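Filed under: Home Viewing, Tips & Tricks

There is nothing better than a long drama on a cold night, and by long I mean the proper ones, the family sagas where the grandmother is hiding a will and the lovers don't hold hands until episode 8! I've been watching subtitled serials for years now (mostly Korean and Chinese, a bit of Turkish when I'm feeling brave) and I've picked up a heap of little habits that make a big watch so much more comfortable. Most of them cost nothing.

Start with the subtitles. Go into your telly's settings and bump the size up one step, then switch the text from white to pale yellow. White lettering vanishes the minute somebody walks through snow, and in these shows somebody is always walking through snow. If your app offers a dark band behind the words, turn that on too and knock it back to half strength.

Next, power. Sort it out before the opening credits, especially if you watch on a tablet or laptop. Plug in at the start, run the cord behind the couch and not across the walkway, and keep your power board up out of the way of drinks and blankets.

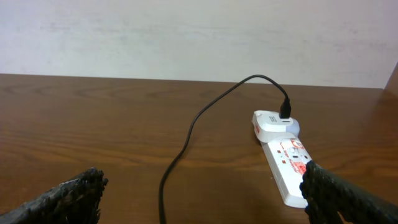
Gyamfi wrote in to say that sound matters far more than picture for this kind of show, and that switching off the "surround" setting on a cheap soundbar brought the dialogue forward straight away. I tried it that same evening and what a difference! Even when you're reading along you want to catch the voices, because half the fun is hearing how coldly the mother-in-law says good morning.

Now, keeping track of who's who. With a 100-episode saga you will lose a cousin or two along the way. I keep a cheap exercise book on the coffee table and give each family its own page, with arrows for marriages and a wobbly line for feuds. Pencil only, as people come back from the dead constantly. When a character gets a new name (or a new face, after the car accident) I write it beside the old one.

For snacks, go quiet and go one-handed. You can't read subtitles while you're peeling a mandarin. I love roasted chickpeas: drain a tin, pat them very dry, toss with oil and smoked paprika and bake on a flat tray until they rattle. A 300 gram bag of frozen edamame is brilliant as well, five minutes in boiling water and plenty of salt.
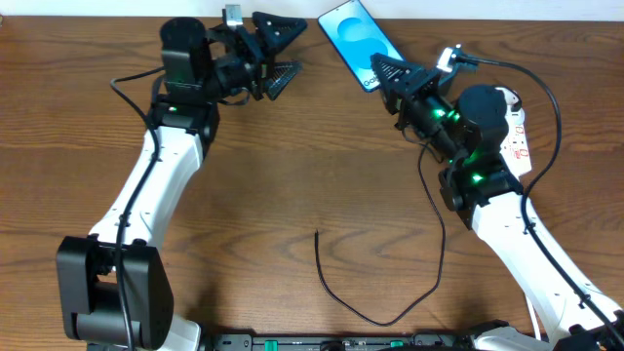
Then there's the matter of pacing yourself, which I'm terrible at. My rule is to stop in the middle of an episode and never at the end, as the end is where they put the cliffhanger. Pause at a nice dull dinner, brush your teeth and go to bed. You'll sleep, and tomorrow's session opens with the good bit still to come!

If you're sharing the series with somebody in another house, agree on a stopping point and stick to it. A text with just the episode number does the job. Spoilers go in a separate message with a row of full stops at the top, so they don't pop up in the preview.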